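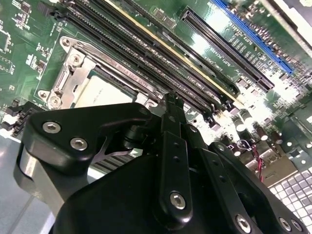
Cut Timing and Sound Onset in the Scare Scenes of Trastedeo

By Zyanya Bautista and Greer Gourlay
June

1. Purpose

The project measures the relation between picture cuts and sudden sounds in one feature film, the haunted-house picture Trastedeo (directed by Pendo Kashindye). Reviews of the film often call its scares "late." We wanted to know if this word matches anything that can be measured on a timeline, or if it describes an impression produced by other means, such as lighting or performance.

Two questions were set in the project plan:

Q1. In a scare scene, does the loud sound come before, with, or after the cut that reveals the threat?
Q2. Are shots in the minute before a scare longer than shots in the rest of the scene?

2. Material

We used the theatrical version. The festival version has a different sound mix in the cellar sequence and was left out. A scare scene was defined as a continuous scene containing at least one moment where the overall sound level rises sharply and a threat, or a false threat, appears on screen within 1,000 milliseconds of that rise. Eleven scenes met the definition. The mirror scene near the end didn't, as its reveal is silent. It is discussed in section 5.

The 11 scenes contain 133 cuts. Dissolves were logged as cuts at their midpoint. There are only two, both in the boathouse scene.

3. Method

Cuts were marked by hand, frame by frame. Each author marked all scenes without seeing the other's log. Where the two logs differed by more than one frame, Innes Chisholm viewed the passage and made the final call. Most differences came from the corridor scene, where the flicker of a failing lamp hides several cuts in near-black frames.

Sound onset was taken from the waveform of the mixed track. We marked the first frame in which the level left the range of the preceding five seconds and kept rising. This works well for strings and door slams. It works poorly for the low drone that Kashindye uses under the first three scenes, which has no clear start. For those scenes we marked the first sound placed over the drone.

Offset is given as sound time minus cut time. A negative value means the sound leads the picture.

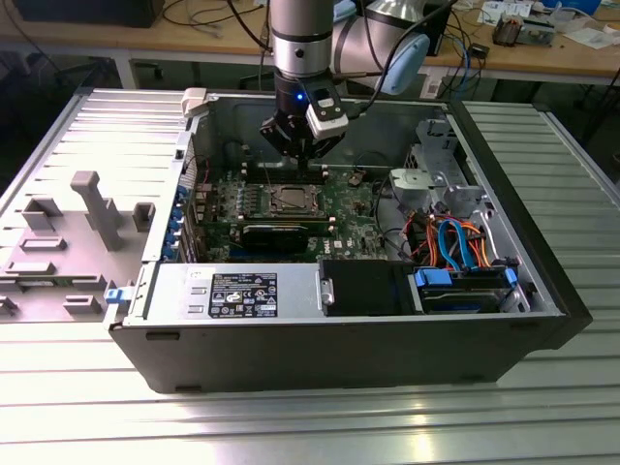 An offset within two frames either way was treated as simultaneous. At 24 frames per second this is close to the limit of what we could mark with confidence, and we don't report smaller differences.

4. Results

Q1. The sound follows the revealing cut in most of the scenes. The longest delay is 800 milliseconds, in the nursery scene, where the figure stands in full view at the back of the room before any sound marks it. The sound leads the cut only in the two false scares (the dropped tray and the dog). The boathouse scene is simultaneous under our rule.

Q2. The result is mixed. Shots grow longer before the scares in the first half of the film. In the second half they do not, and in the corridor scene they become shorter. A simple statement that the film slows down before a scare is therefore not supported.

5. Discussion

The delay after the cut gives some support to the word "late." The viewer has the image first and the instruction to react second. In the false scares the order is reversed. We can't say from these measurements whether an audience notices the difference, and no viewers were tested.

The mirror scene suggests that our definition is too narrow. It is built like the nursery scene in its shot lengths and framing, with the sound left out altogether. Mhairi Purves pointed out in the draft review that a viewer trained by the earlier scenes may still expect the sound. A definition based on staging would include the scene, but it would also depend much more on the judgment of the person marking.

6. Limits

One film was studied. The scare definition was written after a first viewing and may have been shaped by it. The surround channels were folded down to stereo before marking, so sounds placed behind the audience were measured at a lower level than in a theater. The cellar sequence should be measured again in both mixes.

Related reports

Off-Screen Space in Angate: A Shot Log
Color and Season in the Tarawneh Trilogy
Title Cards and Reading Time in Pilero
Counting Close-Ups: Notes on a Shared Marking Sheet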